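Two people wanted for a long drive in October

Hi, I'm Kamrul Pathirana, and I run Kekonness, a little travel blog with 3,749 subscribers and one very tired station wagon. This October I'm driving a big loop out to Destevmont and back, 3,906 miles by my map, and I'm looking for two people to come along and share the driving, the gas and the diner pie.

Last year I did most of this alone and I got so bored of my own singing! So this time I want company. You'd need a full license, a clean record for the last few years, and a stomach that can handle switchbacks (the stretch after Fleury is nothing but switchbacks, and I love it, but my cousin never will again). I like to be on the road by 7 a.m. and stopped before dark, with plenty of pulling over in between for overlooks, farm stands and weird little museums. 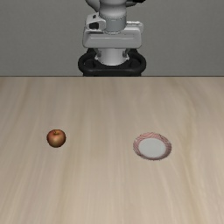
A white and gray robot arm at the far edge of a wooden table (computer rendering)

Nights are a mix of campgrounds and cheap motels. I have a spare tent and a camp stove, so bring your own sleeping bag and a real coat. I'm budgeting $70 a day each for gas, food and a bed, and if we eat a lot of canned chili it'll be less. We take the ferry at Drotex on the way out, and that's $52 a person, paid at the dock.

I'd also love a short write-up from each of you for the blog, a page or so on whichever stop you liked best. It doesn't have to be fancy and I'll fix the spelling. There's no pay in this, sorry, but I'm covering the oil change, the new tires and the first night's dinner.

You can smoke outside the car. Dogs I'd normally say yes to, but there's no room with three people's bags. Quiet people are welcome, and so are talkers, as long as you can take a turn with the paper map when the phone signal goes.

To put your name in, use the contact form on the Kekonness page and tell me where you'd be starting from, the longest drive you've ever done and what you'd play on the stereo. I'll call everybody I'm thinking about, and then we'll meet up for breakfast one Saturday before anyone commits to anything.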